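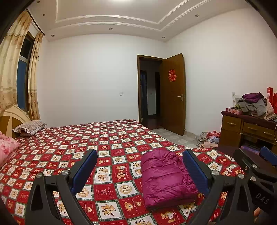
Wurkix support desk
Ticket 881
Product: Clitik bedroom tidying trial, padded clothing
Opened: March 2018
Priority: Low (raised to Normal by customer)
Status: Closed, not resolved

Original report

I'm on the early access list for Clitik. The sales page says it will "clear a bed of clothes and put them away". Mine will clear a bed of socks. It will clear a bed of T-shirts if they're flat and don't overlap. Put a puffer jacket on the bed and it gives up, or does something I'd tell a child off for.

What happens, in order:

Arm moves over the jacket.
Fingers close on the top layer.
Screen says GRASP OK.
Arm goes up with a pinch of shell fabric and the jacket unfolds underneath it.
Screen still says GRASP OK.
Jacket is dragged to the chair with one sleeve trailing, and let go.
Screen says TASK COMPLETE.

The jacket was folded when it started. It is not folded when it finishes. By my reckoning the chore has gone backwards.

Build 36, nothing changed from the defaults. Please tell me whether this is a fault or whether this is the product.

Wurkix support, first reply

Thanks for getting in touch, and sorry for the trouble. Could you try the following and let us know how you get on?

1. Restart the base unit and wait for the green light.
2. Wipe the finger pads with a barely damp cloth and let them dry.
3. Run Calibrate > Soft items.
4. Make sure the bed is well lit and clear of other objects.
5. Use a plain bedspread if you have one. Busy patterns can make it harder for the software to find the edge of a garment.

Customer

Did 1 to 3. No change, though the pads were filthy, so thanks for that one.

I object to 4 and 5. If I have to clear the bed before the machine can clear the bed, I have cleared the bed. As for plain bedspreads, the example that came with the trial has a purple quilted jacket on a red and cream checked bedspread with cartoon bears on it. There are clothes heaped on the dresser and more in a pile on the floor. It looks like a bedroom people live in, which I took as a good sign when I signed up. Now I'm told to buy new bedding.

Also, the gripper in that example is a hand-held one. So a person's arm is doing the reaching and a person's head is deciding where to take hold. I could do that job with a pair of salad tongs.

Wurkix support

Understood, and I've passed on your comment about the bedspread. I've asked for step 5 to be taken out of the standard reply for soft items.

You're right about the gripper in the example. Hand-held tools are used to show the software how people approach a task, and the arm you have at home is meant to learn from that. The example isn't a recording of your unit's arm doing the job and shouldn't have been offered to you as if it were. I can't speak for whoever wrote the sales page.

Could you send the run log from the last failed attempt? Settings > Logs > Send. Please also tell us how the jacket was lying and whether it was zipped.

Customer

Log sent. Jacket zipped, sleeves tucked behind, folded once across the middle, fold towards the pillow. Cotton bedspread. Main light on, curtains shut, evening.

I did it again with the fold towards the foot of the bed. That time it got one finger underneath and I had some hope. Then it closed on the jacket and the bedspread together and lifted both. GRASP OK.

Wurkix support

Log received, thank you. What we can see from it:

The finger position at close is within limits.
The pads report contact on both sides.
The closing force is low, as it should be for clothing.
The weight check passes, then drops during the lift, then passes again when more of the jacket leaves the bed.

The software treats the second pass as a recovery. It has no way of telling that the fold has come undone. It checks that something is held and that the something is heavy enough. A held sleeve with a jacket hanging off it meets both tests.

The version with the bedspread also meets both tests, I'm afraid.

I've sent this on to Gridness, who write the grasp software. Their usual response time is nine working days.

Customer

So it doesn't know what a fold is.

I'm not being funny, I'd like that written down somewhere, as I've been told by two different leaflets that it folds.

Wurkix support

For the record on this ticket: build 36 does not check whether a garment is still folded after it has been picked up. It can fold flat items laid out on the folding board. It does not fold or refold padded items.

Gridness, forwarded by Wurkix

We reproduced the problem on a padded jacket of similar bulk. Notes below.

Puffer jackets are hard for a two-finger gripper. The shell is slippery and the filling squashes, so the pads meet resistance well before they have hold of all the layers. The stitched lines across the jacket look like edges to the software, and it will often choose one of those as the place to grip. A person slides a hand flat under the whole thing. Our fingers can do something like that on a hard surface. On a mattress the surface gives way and the fingertip either rides up over the fabric or digs into the cover.

Workarounds to try:

Set Approach to Side in place of Top.
Set Lift speed to Slow.
Place the jacket so the folded edge faces the arm.
Turn on Release and retry, with the limit set to 7.

We do not recommend raising the closing force. It makes the pinch firmer without getting hold of any more layers, and we have torn a lining that way.

Customer

Tried all of that. Results, since I've given up an evening to this:

Side approach, slow lift, fold facing the arm. It held the jacket, both layers, and got it off the bed still folded. I was ready to eat my words. It then turned towards the chair, the jacket swung, and the lower half slid out. Better than before, but still a jacket on the floor.

Side approach, normal lift. Same as the original report.

Release and retry on. It used every retry, nudging the jacket a little nearer the wall each time, until it went down the gap behind the headboard. TASK COMPLETE, presumably on the grounds that the bed was clear.

I fished it out and hung it on the hook behind the door. That took me less time than the green light takes to come on.

Wurkix support

The TASK COMPLETE message in the last case is a separate fault and I've logged it as one. If the item leaves the camera's view without being held, the task should end with ITEM LOST. Gridness have confirmed they can fix that in the next build.

The swing during the turn is a known limit of the arm. You can reduce it by moving the drop point closer, so that the arm doesn't turn as far. Some customers put a laundry basket on the bed itself.

Customer

I'll leave it to you to picture me putting a basket on the bed so that a machine can move a jacket into it from the other end of the bed.

Look, I don't think anyone's been dishonest with me on this ticket. The answers have been straight and I've no complaint there. My complaint is with "puts them away". Away means in the wardrobe or the drawer. It means knowing that the thing on top of the heap is clean and the thing under it isn't. I've seen nothing in the log or in my own bedroom that comes near it. Socks, yes. I'd give it socks.

Can I get my deposit back or do I have to go through Ccori?

Wurkix support

Refunds on early access units are handled by Ccori, as they took the payment. Quote this ticket number and they won't ask you to repeat the tests. Please keep the box, and take the finger pads off before packing, as they mark if they're left pressed together.

If you'd rather keep the unit, padded clothing is on the list for the September build. I have to add that it was on the list for the last one as well.

Customer

Sending it back. Pads are off and in the small bag.

Closing notes (internal fields, visible to customer)

Fault type: Grasp, soft items, padded
Cause: Limit of current software and arm, not a unit fault
Workaround: Partial. Side approach with slow lift keeps the fold during the lift but not during the turn
Linked: ITEM LOST message not shown when item falls out of view
Documentation: Step 5 (plain bedspread) removed from standard reply. Request sent to change "put them away" to "move them to a chosen spot". No answer yet
Refund: Referred to Ccori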